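Backpacks on, grippers up: Jaber crew teaches the next robots at Markmont

If you walk into the Markmont hall on a Thursday morning, watch your step. There are cables on the tile, and people are crossing the floor in every direction, most of them too busy to look up.

Jaber, the home services firm, moved part of its staff here in March to record everyday chores with hand-held grippers. The recordings go into training robots that will take over the dullest parts of the company's cleaning and tidying rounds. So far the crew has 2576 usable recordings, and the goal for the season is 3105.
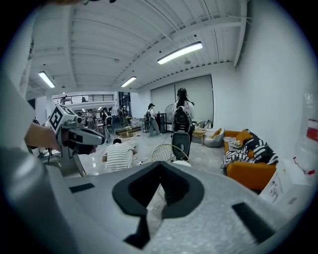 Grippers and backpack rigs in use on the Markmont floor.

For the people doing it, the job has changed a lot, and many of them love it! Tala Kassab spent years on the evening cleaning rounds. Now she plans which chores get recorded and shows new colleagues how to hold the gripper so the movement comes out smooth.

"I know how to fold a blanket so it stays folded," she said. "It's great to have somebody ask me how I do it, and then ask me again, slower."

It is still physical work. Shift lead Krishnamoorthy Shetty said the rigs get heavy by noon, so recording stops every 45 minutes for a proper rest. Staff kept their old hourly rate plus a training bonus, and they asked for a written promise that rounds won't be cut while the robots are on trial. They got it.

The first robots, under the project name Maltevach, are due to start with floor pickup and laundry at a single site. Kassab has already asked to be on that shift.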